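Ernix tests two grippers in a simulated kitchen

The robot, the table and the two plates exist only in software.
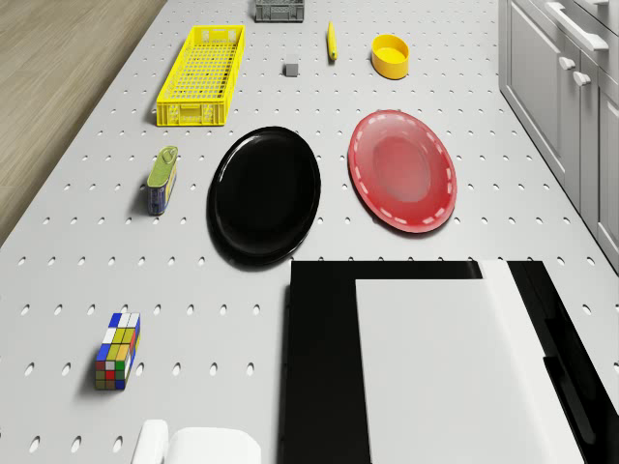 Same objects for both grippers

Ernix started in February to compare two grippers, the Cilau and the Meltier, before buying one for its real arm. Each gripper gets 16 tries per object. "The flat plates are the difficult part — a small cube is easy for both," said Ghizlane Younis, who leads the test. Her colleague Ashok Tiwari will repeat the work with a second controller in the next round.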